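Dralora Play Log – README

Last edited Mon 23 December by Ineke Van der Linden

Contents

Dralora is a log of mobile game sessions. Each row is one session of one game on one phone or tablet, with what was played, what was offered for sale during the session, and what the player spent. It was put together to look at how free games pace their energy timers and store pop-ups over the first weeks of play.

The log covers 210 sessions across 7 games. Six of the games are free to download. The seventh, Clollow, is a paid puzzle game with no store at all, and it is in there as a baseline.

Files

sessions.csv – one row per session
offers.csv – one row per offer shown, linked by session_id
games.csv – one row per game, with genre and store version at first install
notes.txt – free text from the players, lightly edited

Columns in sessions.csv

session_id – a number, never reused
player – initials
game_id – matches games.csv
start_local, end_local – 24-hour clock, in the player's own time zone
levels_tried, levels_cleared – whole numbers, blank for games without levels
stopped_by – one of: player, timer, crash, other
spent – in US dollars, zero if nothing was bought

The value "timer" in stopped_by means the game would not allow another try without waiting or paying. Players who closed the game with energy left are marked "player", even if they said in the notes that they were bored.

How it was collected

Four people played: Habibur Siriwardena, Heiðrún Kjærgaard, Custódio Serrano and Young-sook Noh. Everyone started from a new account in September. Sessions were written down by hand and typed in the same evening. Offers were copied from screenshots taken during play. The screenshots are not part of this release.

Players could spend money if they wanted to. Only 2 of them did, both in Pernholm, the kart racer, where the third cup is very slow going without a better engine.

Known problems

Pernholm was updated partway through and its fuel timer got shorter. Sessions before and after the update carry the same game_id, so use the version column in offers.csv to split them.

Young-sook's tablet did not save the end time for a few early sessions. Those cells are blank. Please don't fill them with the average.

Offers with a countdown are logged once each, even when the same pop-up came back later in the session. An older draft counted every showing, and the totals in that draft should not be used.

Prices are as shown at the time – some games change them from player to player, and we made no attempt to even that out.

Not included

No account names, device numbers or payment records. Rewarded video ads were left out too, as two of the players skipped them from the start and the others watched them all.

Use

Free to use for any purpose with credit to the Smits Play Group. If you find a row that looks wrong, send the session_id and Custódio will check it against the paper sheets.
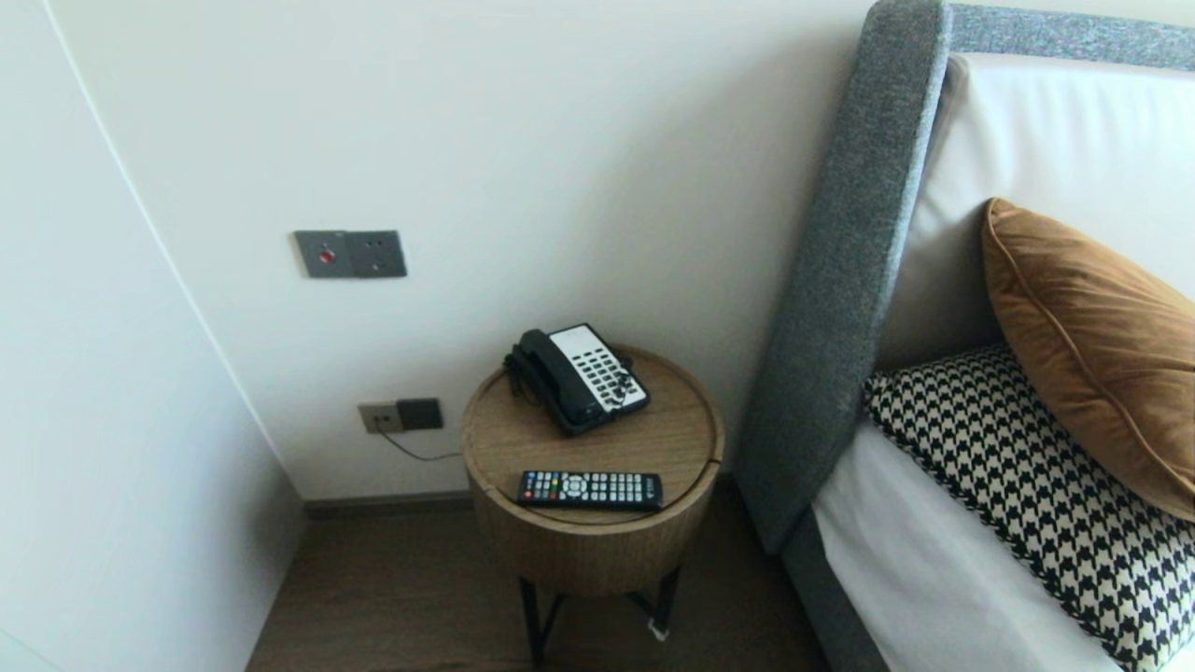 Can I compare spending in Pernholm with spending in the other free games?

Only in a limited way. All the purchases in the log come from two players in one game, so the spent column is zero everywhere else. The offers file is a better place to compare the games, as it lists every offer whether or not it was bought.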